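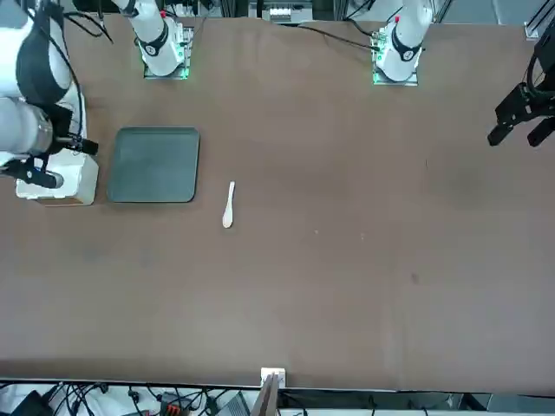
Fig. 3: Right arm over the white foam block, base plate lit green

Section 3. Setting up a watch-along party in Jamonon

Welcome back! By now you should have an account and a profile picture you can live with, so we can get on to the fun bit, which is watching your favourite dating show together with friends who live miles away. Jamonon keeps everybody's screen at the same moment, so you all gasp at the rose ceremony together and no one spoils the final pick by typing too soon.

Before you start

Each guest needs their own subscription to whichever channel or service shows the programme. Jamonon lines up the playback and carries the chat, but it does not supply the episodes themselves.

Creating the party

1. Open Jamonon and press New Party on the front page.

2. Give your party a name. It can be up to 40 letters long, spaces included, and you are very welcome to change it every week (ours is usually named after whoever cried last time).

3. Choose the series from the list, then the episode. If you are watching Jelora, pick the season first, as the reunion specials sit in a list of their own at the bottom.

4. Set a start time. Guests abroad will see it in their own local time.

5. Press Invite and type in your friends' names or e-mail addresses. A party can hold up to 200 guests.

6. Press Save. Your party now shows under My Evenings, with a small heart next to it.

Note: If you run the same party every week, use Cloner. Open last week's party, press Cloner, and the guest list and chat rules are copied across. You only have to pick the new episode and check the time.

Predictions and the sweepstake

7. Open the Predictions tab and switch on Who Goes Home.

8. Tick the contestants who are still in the running. The list is not updated for you, so do look it over before each episode or you will have people voting for somebody who left in week two!

9. Choose when voting closes. We like to close it just before the first date, but you may leave it open right up to the ceremony if your friends are the dithering sort.

Caution: Once voting has closed it cannot be opened again for that episode. Points already given out stay on the table for the whole season.

Keeping spoilers out

10. Go to Chat Rules and switch on Spoiler Guard. Messages from anyone who is ahead of the group will be held until the rest of you catch up.

11. Add any words you would like hidden, such as the surname of a finalist who has been all over the gossip pages. There is room for 330 words on the list.

Note: Spoiler Guard does not cover private messages. The Thaweesak theme hides the message counter too, should you find it tempting.

Section written by Ourania Katsaros. Last revised 18/12/2019.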